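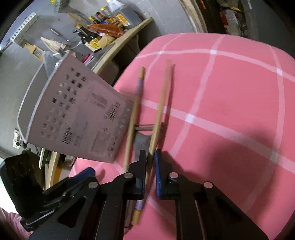

Accueil | Cahier d'atelier | Papiers | Reliure | Archives | Contact

Temps de lecture : 5 min

Cahier d'atelier — lundi, septembre

Repris la série de cartes à fenêtre pour Drullville. Commande : 143 cartes, format carré 14 cm, enveloppes fournies par eux (pas encore reçues, relancer Sieglinde). Papier crème pour la base, kraft fin pour le cadre, calque imprimé derrière la fenêtre. Sur le papier c'est simple. Dans les faits la colle traverse le calque.

9 h 20 — essai 1. Colle vinylique diluée, pinceau plat, bord de 5 mm. Calque gondolé au bout de deux minutes, même sous poids. Poubelle.

9 h 45 — essai 2. Même colle non diluée, appliquée au cure-dent. Mieux mais trait visible par transparence, surtout dans les coins. Refusé d'avance par Othmane qui a regardé par-dessus mon épaule et fait la grimace.

10 h 10 — essai 3. Double face 6 mm. Propre, net, rien ne gondole. Problème : impossible de repositionner, et la fenêtre est découpée à 2 mm près selon les feuilles (voir plus bas, la machine). Sur cinq cartes, deux de travers.

10 h 40 — essai 4. Double face 3 mm sur les deux grands côtés seulement, rien en haut ni en bas. Le calque se tend tout seul quand on ferme le cadre. Bonne piste. À revoir demain matin après une nuit sous presse, je me méfie de l'humidité du rez-de-chaussée.

Essai 5, pour mémoire : colle en spray. Non. Il y en a partout sur le tapis de coupe et Rizwan a éternué jusqu'à midi.

Découpe

La machine Skinow dérive toujours vers la droite. Recalée deux fois ce matin, décalage revenu à la dixième feuille. Jahangir pense au rouleau d'entraînement, moi je pense au tapis adhésif qui n'accroche plus sur le bord gauche. On a essayé avec du ruban de masquage aux quatre coins : décalage réduit mais pas disparu. Commander un tapis neuf de toute façon, celui-là a fait son temps.

Réglages gardés pour le kraft fin :
lame 3, pression moyenne, vitesse lente, un seul passage.
Pour le crème 275 g : lame 6, pression forte, DEUX passages. Un seul passage et les petites feuilles de la couronne s'arrachent quand on évide. Perdu presque 100 feuilles la dernière fois à cause de ça, ne pas recommencer !!

Ordre de découpe : d'abord l'intérieur du motif, ensuite la fenêtre, le contour en dernier. Le fichier de Jawad est à l'envers (contour en premier), la feuille bouge et tout ce qui suit est faux. Lui ai envoyé un mot. En attendant j'ai corrigé sur le poste du fond, fichier enregistré sous « couronne_ordre_ok ». Ne pas ouvrir l'autre.

Embossage

Poudre cuivre de chez Kakakhel : belle, mais grain plus gros que l'ancienne. Fond bien sur le kraft, fait des petits cratères sur le crème. Essayé de chauffer par en dessous, main qui tient la carte avec la pince en bois, pistolet à une quinzaine de cm puis approche lente. Résultat plus lisse. Le crème courbe un peu, se remet à plat sous presse.

Ne pas oublier le sachet antistatique AVANT le tampon. Oublié deux fois. On voit des points de cuivre tout autour du texte, irrattrapable sauf au pinceau sec avant chauffe, et encore.

Encre : la transparente lente, pas la rapide. La rapide sèche avant qu'on ait versé la poudre, il manque les jambages des lettres.

Tampon texte « Merci » : la deuxième jambe du M prend mal. Nettoyé, pareil. Mousse ajoutée sous le bloc, pareil en moins pire. Je crois que le caoutchouc est usé à cet endroit. Demander à Gurkovico s'ils regravent à partir du même dessin ou s'il faut refaire le fichier.

Pliage

Rainer du côté face, plier vers l'arrière — on a encore eu la discussion. Pour mémoire, la bosse de la rainure va à l'INTÉRIEUR du pli. Othmane plie dans l'autre sens depuis toujours et ses cartes tiennent aussi, mais le crème craquelle sur l'arête au bout de quelques ouvertures. Testé côte à côte, dix ouvertures chacun. Le mien intact, le sien blanchi sur la tranche. Il dit que c'est le sens de la fibre. Il a peut-être raison, vérifier : ses feuilles venaient d'un autre paquet.

Donc refaire le test avec des feuilles du même paquet, fibre parallèle au pli, avant de crier victoire.

Assemblage

Ordre retenu :
1. rainer et plier la base
2. embosser le cadre à plat, laisser refroidir
3. double face 3 mm au dos du cadre
4. calque, tendu du bout des doigts, gants coton sinon traces
5. carrés mousse dans les angles + un au milieu de chaque côté
6. poser sur la base avec l'équerre, presser
7. sous presse une nuit, papier cuisson entre chaque

La mousse de 2 mm passe dans l'enveloppe. Celle de 3 non, enfin elle passe mais ça fait un bourrelet, et à la poste c'est la loterie. Rester sur 2.

Les nœuds de ficelle : les faire à part, en série, les coller au point de colle à la fin. Nouer directement autour du cadre écrase le bord. Ficelle lin écrue, il en reste une bobine entamée dans le tiroir du bas, pas sûr que ça suffise. Rizwan veut du ruban velours. C'est joli mais trop épais avec la mousse, et le client n'a rien demandé. A voir pour la série de Noël.

14 h 30 — Sieglinde au téléphone. Enveloppes expédiées vendredi, donc pas avant mercredi ici. Elle demande si on peut glisser une carte vierge par lot de dix, pour les gens qui veulent écrire autre chose. J'ai dit oui un peu vite. Ça fait des découpes en plus, à recompter ce soir avec Jahangir.

Elle préfère le calque ivoire au blanc. Ouf, c'est celui qui marque le moins.

À faire demain
- sortir l'essai 4 de la presse, regarder à contre-jour
- tapis neuf (et lames, il n'en reste qu'une correcte)
- refaire test de pliage même paquet
- appeler Gurkovico pour le M
- nettoyer le tapis de coupe, colle en spray, essayer l'alcool sur un coin d'abord
- fichier de Jawad : vérifer qu'il a bien vu le message
- ranger les chutes de kraft par taille, les grandes serviront pour les étiquettes

Noté en vrac : le massicot coupe de travers d'un demi millimètre sur les piles de plus de huit. Faire des piles de six. La presse grince, un peu de cire sur la vis.

17 h 50, quatre cartes complètes montées, trois bonnes. La quatrième a une trace de doigt sur le calque, la garder comme modèle pour l'ordre des couches.

Contact : atelier, bouton « Écrire » | © Cahier d'atelier, textes et gabarits, reproduction sur demande | Haut de page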